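Prunura back room, table and fridge corner
Gallery | Posted by Herman Nugroho | 3 pictures

Quick one, posting this between two other things so forgive the state of it. People keep asking how the back room came out after all the moving in April and I keep saying "fine, come and see" and then no one comes and sees. So, gallery. Small gallery. I'll put the notes in with the pictures and you can skip whichever you don't want.

The room is the small one at Prunura, end of the hall, left after the stairs. Wood floor, white desk, white walls. Fridge. If you remember it from before you remember boxes, the rolled up carpet, and that brown cupboard with the door that came off in your hand. All gone. Carpet went first.

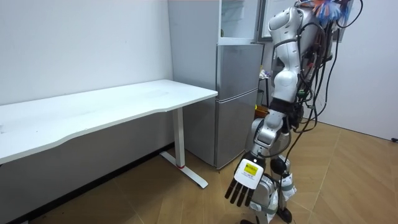
Makutberg, Jul 25, 2019

White desk on the left, the long one, with the bit of a curve along the front edge. I like that edge a lot. The old table had corners like a shovel and I had a bruise on my hip from it most of last winter.

Desk came from Jireš, second hand place out past the tram depot, not the new one in the center. Went in for shelves and came out with a desk, normal day. Top was wrapped in a blanket for the ride and it still picked up a mark or two, and then we added more ourselves in the first week. You stop minding. Wiped down it looks good from the door.

The floor is what I get asked about most. It was under the carpet the whole time! Glue in patches, mostly near the window side, took three evenings with a scraper and my knees have not forgiven me. Then washed, then washed again, then oiled. Two coats. Should have been three but the can ran out and the shop was closed and then I'd moved the desk in, so that was that.

Some money talk, people like the money talk. Budget was 2000 for everything, floor to ceiling. Ended up at 1692. That's with the desk, the fridge, the wall paint, floor oil, filler, rollers, a light fitting we sent back and then bought again, and pizza on the painting day. Not with the van, the van was a favor. What's left over goes to a shelf, I think, or a proper bin. Opinions welcome but I'm probably getting the shelf.

Paint: plain white, walls first and then whatever was left on the inside of the door. People said go for a color. I had a green picked out and everything, had the little card taped to the wall for a week, and every time I walked in I liked it less. White it is. You can touch up white. Try matching a green in two years time.

If you are doing a room this size, do the filling before you buy the paint. I did it the other way around, opened the can, all excited, then found the holes. Old shelf brackets, 4 of them, each one leaving a hole you could lose a pencil in. Fill, wait, sand, fill again becuase it shrinks, sand again. Lost a whole weekend to it. The paint sat there with the lid half on and got a skin.

Now the fridge end. Little white fridge, right up near the end of the table with just a narrow gap between them, and inside it's white as well, smooth plastic, easy to wipe. Table, wall, fridge, all white, and then one brown glass bottle lying on its side in the top part. 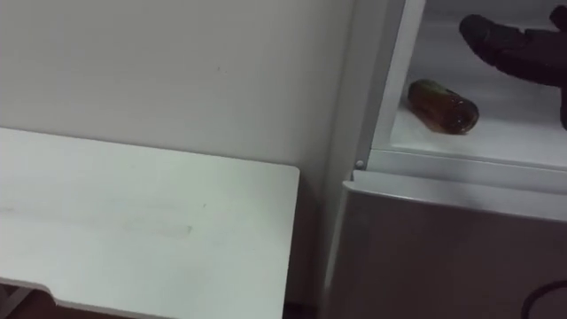 Bottles lying down is the rule I wanted from the start and got argued with about. Standing up you lose the whole shelf to two bottles and a jar. Lying down, cap screwed on properly (PROPERLY), you get things in next to it. Anything with a loose cap stands up, or gets drunk. Anything open with foil over it goes home with the person who opened it, I'm not running a museum.

Other fridge things while I'm on it:

Wipe before you load. Damp cloth, drop of dish soap, then a dry cloth after.

No tape on the inside. Somebody labeled a spot with masking tape in the first week and it took me longer to get that off than it did to clean the rest of it.

Leave the door shut when you're deciding. Decide first, then open.

Write a date on it. Pen's on a string.

Lunch boxes yes, cooking pots no. Whoever had the soup in there in June, you know.

The gap next to the table stays. I was going to push the fridge right up against it so it would look like one built in thing, very smart, and then you can't get a broom down there and anything that rolls off the end is gone forever. Also you want some air around a fridge. So there's a gap, leave it, don't put the folded bags in it. I've taken folded bags out of it twice.

Got the fridge from a listing, seller was in the apartments behind the market, third floor, elevator out. Took two of us plus the seller's son, who did most of it. Stood it upright overnight before we plugged it in like you're supposed to. Price was 100 which I thought was a mistake in the ad and I did not ask. Smelled of onions for a week. Baking soda in a saucer, change it every couple of days, leave the saucer in even after you think it's done. It came back once when I took the saucer out too early.

Cleaning the table top. Had a few people ask because theirs is white too and it's going gray. I'm not an expert, ours has smudges on it as well and I've mostly made peace with them. What I do:

Warm water, soft cloth, whole top, every evening if I'm the last one out. If I'm not the last one out it depends who is.

Pencil and gray rub marks, a dry eraser, the white kind. Go lightly. Then the damp cloth.

Tea and coffee rings, get them the same day. Baking soda paste if you didn't, leave it on for the time it takes to sweep the floor, wipe it off, don't scrub.

No scouring pads. I used one on the old table and it left a dull spot the size of a plate that then picked up every bit of dirt going.

The specks on the wall I've left. Tried to wipe one off, it's either in the paint or under it, probably a bit of grit off the roller. I could sand it and do a patch but then the patch shows and then I'm doing the wall again. No thank you.

Drinks, then. We've sort of settled on bottles with lids on the table and no open cups at that end, and it has held up better than I expected. Somebody's bottle usually ends up standing near the right hand end, within reach of the fridge. Green cap on this one, amber brown in it, tea by the look of it.

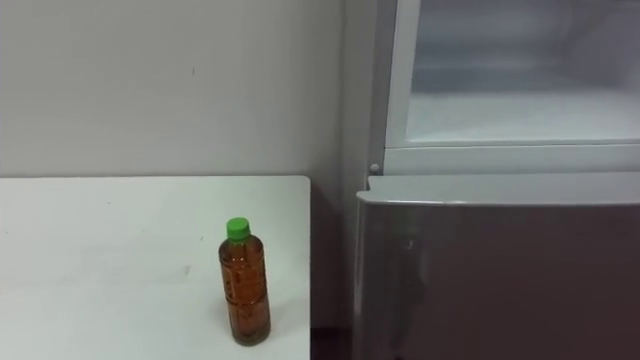
The tea arrangement goes like this for anyone who missed the message. One person buys for the week, writes it on the list, everyone chips in. Sundadness downstairs keeps iced tea and the plain water and will put a few aside if you ask the day before. If they're out they're out, don't send anyone across town for it. Last week we had only the peach left and there was sulking. Put your initial on the cap if you want it to be there when you get back.

Empties go in the crate in the hall, rinsed, caps in the tin. Crate goes down when it's full and whoever fills it takes it down. That one's going badly. I have carried that crate down more than my share, and I've got the feeling some of you are balancing things on top so you're technically not the one who filled it.

What's still to do in there, in no order:

Shelf, see above. Above the table but not right above, I don't want people hitting their heads when they stand up.

Door handle is loose. Needs one of those tiny hex keys and I own nine of them, none the right size.

Baseboard along the hall side, it's cut, it's painted, it's leaning in my kitchen at home. I'll bring it. I've said that before, I know.

Window catch. Works if you lift and push at the same time. New people can't be expected to know that so I'll either fix it or write a note, likely the note.

Hooks by the door for coats. Bought, not up.

Second coat on the inside of the door, it's a bit thin, you can see the old cream color when the sun comes round.

Things I'd do different if I was starting over. Take the carpet up before anything else and before agreeing to a date. Buy more oil than the can says. Measure the table with the fridge door open, I measured with it shut and got lucky. Get the filler that goes on pink and dries white, Jireš had it by the counter and I walked straight past it. Keep the receipts in one place, I found one in a shoe, and the total up there was off untill I did.

And don't do the whole thing in April with the heating already off. Paint took forever. We had the windows open for the smell and our coats on for the cold, eating pizza off a dust sheet, good evening though.

Thanks to everybody who carried something. Bigger thanks to whoever left the good broom behind, I'm keeping it unless you come for it. The dust sheets are washed and folded in the hall closet if one is yours. One has a blue stripe, one has a burn in the corner, the others are mine I think.

If you want to use the room put your name on the sheet on the door, mornings are mostly open. Leave it how you found it, table wiped, fridge shut, light off. Key goes back on the nail and not in your pocket, it went all the way to the coast with somebody in May and we had to wait for them to get home.

More pictures when the shelf is up. Have to run, Herman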